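Slotted Racks for Small Flat Parts: Storage and Sorting on a Shared Bench
Student project report, Hovland workshop course
17/02/2024

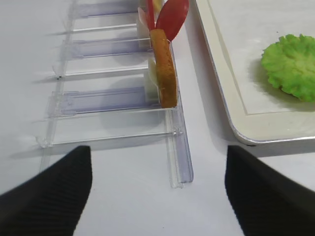

What spacing should a slotted rack have if it is to hold thin panels upright?
The slot should be slightly wider than the panel, by an amount small enough that the panel leans only a little. In our trials a clearance of half the panel thickness gave the best balance between easy insertion and a stable upright position. Wider slots were faster to load but let the panels tilt toward one another.

1. Background

The shared bench at Hovland is used by several course groups in one day. Flat parts such as dividers, cover plates and sample panels were kept in stacks inside drawers. Stacked parts scratch each other, and the part that is needed is often near the bottom. The project looked at whether an open rack with crossbars and a single base rail could replace the drawer stacks for parts in daily use.

The work covered three questions: how the slot width affects loading and removal, whether clear plastic is a practical material for the rack, and how the rack should be placed on the bench. Long-term storage was left out. The drawers remain in use for that.

2. Materials

The racks in the study were of clear plastic, with evenly spaced crossbars joined to a long straight rail. Lavender-tinted divider panels were used to mark off sections of a rack. The tint was chosen after a first round with fully clear dividers, which users found hard to see on the white tabletop. Two makes of rack were compared, sold under the names Drasteo and Tutodard. The Drasteo rack has the narrower slots. The Tutodard rack is longer and has more open space under the crossbars.

Test parts were cut from one sheet stock so that thickness would not vary much between pieces. The cut edges were deburred by hand. Parts with a visible burr after the second pass were thrown out.

3. Method

A session consisted of loading a rack from an unsorted tray, leaving it for 50 minutes, and then removing parts in the order given on a printed list. The person at the bench did not see the list until removal started. Time was taken with a stopwatch from the first touch to the last part set down. A part was logged as misplaced if it stood in the wrong section, and as leaning if its upper edge touched a neighbor.

There were 29 sessions in total. The first two were used to settle the procedure and are not part of the results. All remaining sessions used the same table and the same ceiling lights. The blinds were kept closed after we saw that direct sun on the clear plastic made the slots difficult to read.

Each section was loaded from the end nearest the user. Empty slots were allowed anywhere. An earlier draft of the procedure required the parts to be packed together from one end, but this slowed loading and had no effect on removal.

4. Results

4.1 Slot width

Narrow slots gave fewer leaning parts. They also gave more failed insertions, in which the lower edge of the part came down on a crossbar and had to be lifted and tried again. With the wider slots, failed insertions were rare but leaning was common in sections that were only half full. A full section held its parts upright in either rack.

4.2 Dividers

Tinted dividers reduced misplaced parts compared with clear ones. With clear dividers, users tended to count slots from the end of the rack, and a counting error moved every later part by one position. With tinted dividers the count restarted at each section. Moving a divider to a new slot took longer than expected, as the divider has to be pulled straight up. Pulling at an angle lifted the rail off the table.

4.3 Material

Clear plastic lets the user see a part from the side without taking it out. It has two drawbacks. The crossbars are hard to tell apart on a white surface in flat light, and dust shows quickly. Wiping with a damp cloth left streaks between the crossbars. A soft brush worked better and took less time. One Tutodard rack developed a fine crack at a joint between crossbar and rail during the study. It was taken out of use and replaced with another of the same make.

4.4 Placement

Racks set parallel to the table edge were easy to line up but forced the wrist into a sideways reach for the far slots. Users who were free to choose turned the rack to a diagonal, with the near end in front of the working hand. Removal times were slightly shorter in that position. The difference is small and may come from practice.

5. Cost

The budget for the full bench, including racks, dividers and a non-slip mat for each place, came to 3,050 in course credits. Most of that goes to the racks. Buying through Rallport would lower the price per rack, but the minimum order is 16 and the bench does not need that many.

6. Limits of the study

All parts had the same thickness. Mixed stock would need either adjustable slots or separate racks, and neither was tried. The users were members of the course and knew the parts well, so times for a new user would be longer. Leaning was judged by eye, and two observers did not always agree on light contact between neighbors. Those cases were logged as leaning.

7. Recommendations

Use the narrower rack for parts handled every day and keep the wider one for parts with uneven edges. Fit tinted dividers in all racks on white tables. A darker mat under the rack should make the crossbars easier to see, and we suggest testing one before the July order. Brush the racks at the end of each week. Check the joints at the rail for cracks at the same time, starting with the end that is pressed down during loading.

The session logs and the cutting plan for the test parts are in the course folder under "Slotted racks".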